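Gunvor Nyberg
The jewelry thread, because I told three people I was finally dealing with the jewelry and now there are expectations.

Gunvor Nyberg
1/ Background. I own, by my last honest estimate, enough jewelry to open a small disappointing shop. I wear the same pair of studs every day. The rest of it has been living in a bowl, and the bowl has been living on the dresser, and the dresser has been asking me to do something since April.

Gunvor Nyberg
2/ The immediate cause was a necklace. I wanted one necklace, for one dinner. I lifted it out of the bowl and got the necklace, two other necklaces, an earring and a receipt from Ustuleo for $47. I wore the studs.

Gunvor Nyberg
3/ The rules, such as they are. Everything comes out of the bowl and onto the white table in the bedroom. Whatever I would put on my body this year goes in the black box. Whatever I wouldn't goes in an envelope for my niece, who is nine and has no standards.

Gunvor Nyberg
4/ The box is from Nordin. It used to have stationery in it, from the period when I was going to write letters. I wrote 2. It's a good box though, and it has been sitting on a shelf for years being too nice to throw out.

Gunvor Nyberg
5/ Bracelets first, for morale. A bracelet can't really tangle with anything, it just sits there being round. The brown beaded one went in straight away. I bought it at a craft fair in the rain from a man who said the color was "very forgiving," and I have chosen to believe he meant the outfit.

Gunvor Nyberg
6/ Then the chain. The silver beaded one. I have no memory of buying it and it has no memory of ever being a line. Next to it is a red cord that I'm fairly sure once had something on it, and the two of them have become close. 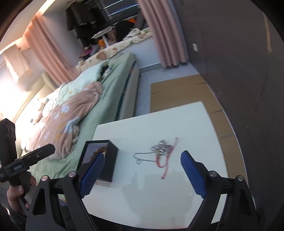 Gunvor Nyberg
THE CHAIN, A SEPARATE MATTER

Gunvor Nyberg
7/ Things the internet recommends for a tangled chain: baby powder, baby oil, a pair of pins, a drinking straw, patience. I have a straw.

Gunvor Nyberg
8/ My method is to put the heap down flat and stop pulling. You find a bit that's sticking out, a loop or the end with the charm on it, and you loosen whatever is right beside it. Then you do that again. It's like talking to my brother about money.

Gunvor Nyberg
9/ Get the cord out of there before you try anything clever with the chain. Cord is soft and will go where it's told. Chain has opinions. If you do it the other way around you will tighten the cord into something a sailor would charge you for.

Gunvor Nyberg
10/ Someone is going to reply that I should hang them all on hooks. I had hooks! I had the Jevia rack with the little brass hooks, and what happens is that you hang up the three you like and then the fourth goes on top of the first, and by summer it's a bowl again, only vertical.

Gunvor Nyberg
11/ Tea break. I'm told the Gimus people will sell you a velvet tray with 47 compartments. I don't want 47 decisions. I want a box with a lid.

Gunvor Nyberg
12/ Okay, back. We have reached the category I'm calling Was I A Different Person. It includes anything with a feather, anything that says a word, and anything bought within walking distance of a beach.

Gunvor Nyberg
13/ It also includes the gold-toned thing with the pale see-through bits on either side, petals or wings depending on how generous you're feeling, and a pearly bead standing up in the middle like it's about to make a speech. I have had it so long that I can no longer say whether it goes in hair or on a coat. I've never done either.

Gunvor Nyberg
14/ So by the rules it goes to my niece. I know the rules. I wrote them, ten posts ago, in a much stricter mood.

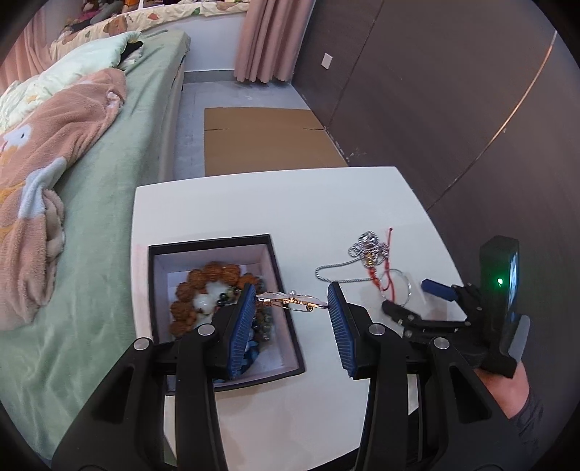
Gunvor Nyberg
15/ And the trouble with a nine-year-old is that she'd wear it. She'd wear it to school, to the dentist, to bed. It would have a bigger life in one week than I've given it in ten years, and I find I resent that slightly.

Gunvor Nyberg
16/ Provisional ruling: it stays on my side until I've tried it on one actual coat. If it looks ridiculous she gets it. If it looks good she gets it when I'm dead.

Gunvor Nyberg
17/ The greenish beads are staying too, no debate. They go with one sweater, and the sweater is excellent.

Gunvor Nyberg
18/ A note on single earrings. I used to keep them in case the other one turned up. I would like to announce that I'm over this, and that I have put them in a small bag in a drawer, in case the other one turns up.

Gunvor Nyberg
19/ Several of you are asking about cleaning. I wipe things with a soft cloth and go about my day. Anything with elastic in it stays out of water at my house, after a bracelet let go over the bathroom sink and I got to meet the inside of my plumbing.

Gunvor Nyberg
20/ To the person asking what I'll do with the bowl: it's a fruit bowl. It was always a fruit bowl. I'm going to put a lemon in it.

Gunvor Nyberg
21/ Still undecided on where the box lives. The dresser is the obvious place, but things on my dresser attract other things. Top shelf of the closet means I'd need the step stool every time I wanted a bracelet, and I know which of us would win that one.

Gunvor Nyberg
22/ Will take suggestions on the shelf question. Will not take suggestions on hooks.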